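Hand-held grippers: how many per station?
Forum > Purchasing and planning

rigbudget
Posted Wed 13 October
Costing kitchen utensil work for the Momthorpe site. Quote from Zandongate is 3,428 per gripper, pads extra. Plan is 2 per station, one for each hand. Can I get away with one? 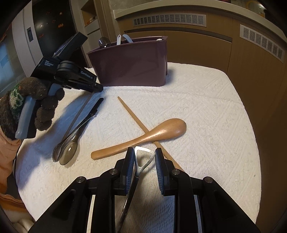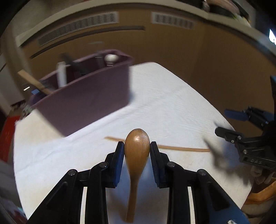 Spoons and the plastic bin at one table.

Pads are the line I can't pin down. The supplier gives no wear figure for wood handles.

marinho_fan
Keep both. Anything passed from one hand to the other needs the pair. Put the saving into spare pads.

torque31
Disagree. Most of our tasks at Zanero were single-handed and the second unit sat on a shelf from June. Buy one, hire the other.

marinho_fan
Hire was 300 a week when we asked. Work out how many weeks you need before you call that cheaper.

torque31
Fair, but he hasn't said how long the job runs.

rigbudget
31 working days. I'll ask Zandongate for a hire price and a pad price on the same sheet.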